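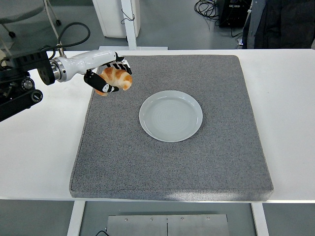

Thread: Hand won't let go of the croissant (fault 26, thumb)

Posted in Hands and Grippers, November
By flatwasher_lou

Title says most of it. Arm picks up the croissant, carries it over to the plate, comes down, and at the release point the fingers open and the thumb doesn't. The controller logs fault 26, "digit position not reached," and then the arm does its polite retreat to home with the pastry still wedged between the thumb and whatever finger is nearest. On a bad run it drops it on the way back, on the mat, on the table, once down the back of the table.

Setup: Drusik hand, Betancur controller, placing onto a plain round plate on a thick gray mat. We have done 200 placements since the last firmware and nearly all the failures are in the second half. The first morning was lovely. I told people it was working, so that part is my own fault.

Already tried:

- Power cycle, obviously. Buys me 5 good placements, sometimes 7, then back to clinging.
- Rehoming the thumb by itself. It homes fine with nothing in the hand.
- Slower descent. Same fault, only now I have longer to watch it coming.
- A different croissant. The problem is not in the bakery.

Has anyone had a thumb that closes fine and won't open under load?

----

brinetank
2:10 pm

Flakes. Butter and flakes in the thumb joint. I ran a pastry job at Waltness for a whole winter and we had a hand that looked like the bottom of a toaster. Take the thumb cover off and report back. Bring a soft brush and low expectations.

----

flatwasher_lou

Did that first and forgot to list it. There were crumbs, I won't lie to you, but they were sitting in the cover and not in the joint. Cleaned it anyway. 26 again before lunch.

----

ohm_sweet_ohm
2:48 pm

I don't buy crumbs either. Crumbs don't get better when you cycle the power. Something that resets with power and then builds up again over a handful of cycles is heat or an offset drifting. My money is on the grip force. What's your close setting on the thumb? If you're holding it at the limit the whole way across the table, the motor is cooking and the driver cuts the current right when you ask it to reverse.

----

brinetank

With respect, I have cleaned more of these than you have had breakfasts. Fat gets past the seal, it goes soft when the motor is warm and tacky when it isn't. A power cycle means you wandered off for coffee and the thing changed temperature. It fits fine.

----

ohm_sweet_ohm

Then it would get better as it warmed up, and it's getting worse. But sure, toaster.

----

quietpendant
3:35 pm

Can you two hold on a second. Lou, how are you getting the croissant out of the hand when it faults?

----

flatwasher_lou

I reach in and wiggle it.

----

quietpendant

With the arm enabled?

----

flatwasher_lou

...it's at home. It's just sitting there.

----

quietpendant

It's sitting there with a thumb that has an unfinished open command and a controller that retries. We had that exact combination at Nostis. Somebody wiggled, the joint came free, the controller saw the digit reach position, cleared its own fault and carried on with the program. The arm went back to the plate with a sleeve in the hand. Sore wrist and a long form, and that was us being lucky.

Hit the stop, wait for the drives to drop, then go in. And turn off auto-resume, it's under recovery options. I don't care which of you is right about the butter.

----

flatwasher_lou

Fair. Auto-resume was on. It's off now, and there's a piece of tape over the start button so I have to think before I press it. Please consider me told.

Back to the thumb. This is the position just over the plate, where it's supposed to open:

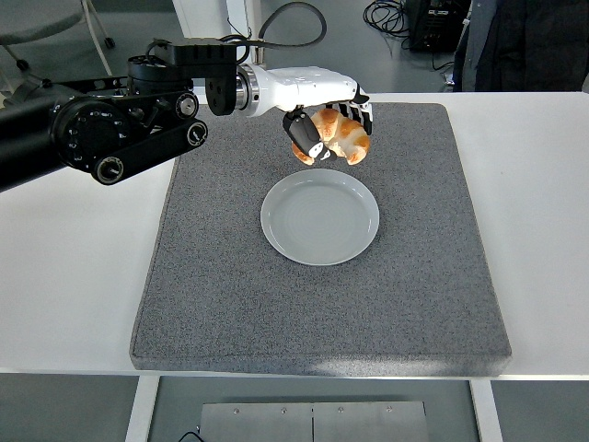 Over the plate, croissant in hand. Thumb is on the near side, against the front of the pastry.

Close setting on the thumb is 80 percent of max, to answer the earlier question. I inherited that number and never asked it anything.

----

ohm_sweet_ohm
4:20 pm

Eighty, for a croissant! That's a setting for a jar lid. Drop it to 30, and after the lift go lower again for the carry. Log the thumb current while you're at it. If it's flat through the carry and falls off a cliff at release, that's your driver limiting.

----

brinetank

Lowering the force will help because there's less friction to break, which is what I have been saying.

----

ohm_sweet_ohm

It is absolutely not what you have been saying.

----

flatwasher_lou

Dropped it to 30. First run it slipped out over the mat, so 40. Since then 26 in a row with no fault, and yes, I noticed the number too. Current log shows the thumb sitting right up against the limit at the old setting. Not calling it fixed. I said that once already this month.

Still opening a ticket about the retry behavior.

----

Comments (3)

mossy_encoder: Same fault on ours with bread rolls. Force was at 75. Who is setting these numbers?

plinth: Following for the ticket. The auto-resume default should have a warning on it.

brinetank: Check the seal in a month.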